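4.3 Sorting and Laying Out Plates Before Packing

This section covers flat tableware: dinner plates, side plates and shallow-rimmed serving plates. For bowls, cups and lidded pieces, see section 4.4. For glass, see section 5.

Read the whole section before you begin. Laying out takes more table space than packing does, and the two steps should not be mixed.

What you need

- Kismont divider carton, plate size, assembled and taped as described in section 3
- Sima wrap sheets, one per plate, plus spare sheets for the base and top of the carton
- A flat, plain cover for the work surface
- A dry lint-free cloth
- Sterenel inventory labels and a soft pencil

Preparing the surface

1. Clear the table completely. Remove cutlery, keys and anything with a hard edge.

2. Lay the cover flat and tape it at the corners. Smooth out any folds. A plate set down on a fold can rock and chip at the foot.

3. Place the carton on a separate surface at the same height or slightly lower. Do not place it on the floor if the load will be more than you can lift comfortably from a squat.

Note: Use a cover in a single muted color. Chips and loose glaze are hard to find on a printed tablecloth or newspaper, and newsprint can mark unglazed foot rings.

Laying out

4. Bring the plates to the table in small stacks. Support each stack from beneath with both hands.

5. Lift plates off the stack one at a time. Do not slide one plate across another. The unglazed foot of the upper plate will scratch the face of the lower one.

6. Set each plate face up on the cover. Leave a gap between neighboring rims wide enough for your fingers.

7. Group the plates by diameter first, then by color. Where two sets have the same diameter, keep them in separate rows.

Caution: Do not let rims touch during layout. Most rim chips found at unpacking are small and shallow, and many come from contact on the table.

Inspecting

8. Switch on a lamp to one side of the table. Side light shows surface faults more clearly than a ceiling fixture.

9. Look along the rim first, turning the plate a full circle. Then check the well, and last the wall between the two.

10. Run a fingertip lightly around the underside of the rim. Stop if you feel a sharp point, and set the plate aside.

11. Tilt the plate toward the lamp. A hairline crack stays in the same place as the reflection moves across it. A glare mark moves with the light.

Note: Fine rings in the glaze or the body are common on ceramic plates. They follow the curve of the plate and are not damage. A crack usually runs across the rings. If in doubt, mark the plate "check" on its label and pack it in the top layer.

12. Wipe each plate with the dry cloth. Do not pack a damp plate. Moisture held under the wrap can stain crazed glaze.

Recording

13. Write one inventory label per group. Enter the color, the type of plate, the quantity and the carton number. Use the same color name on every label for a set. "Light blue" on one label and "sky" on another will be read as two sets.

14. Place the label beside the group until the last plate has been wrapped, then fix it to the carton, not to the plate.

Load limits

The Stistska insert holds plates on edge, one per slot. Maximum plate thickness at the rim, including wrap, is 40 mm. Maximum total load for the plate carton is 40 lb. Weigh the carton before closing it. If it is over the limit, remove plates from the top layer until it is within range, and correct the label.

Do not fill the remaining space with heavier items such as pans or books. Use crumpled wrap sheets only, and fill to the upper edge of the insert.

If something is wrong

Plate does not fit the slot: the wrap is doubled over at the rim. Unwrap and start again from one corner of the sheet.

Plate moves in the slot: add one folded sheet behind the plate, on the well side.

Carton bulges at the sides: the insert is not seated. Empty the carton and repeat section 3, step 6.

Continue to section 4.5 for wrapping.

Section revised in August by Ah-rin Cho. Replaces page 83 of the earlier edition.

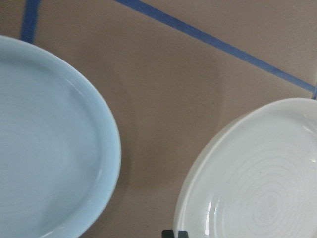 Figure 4-2. Light blue and white plates laid out with a gap between the rims.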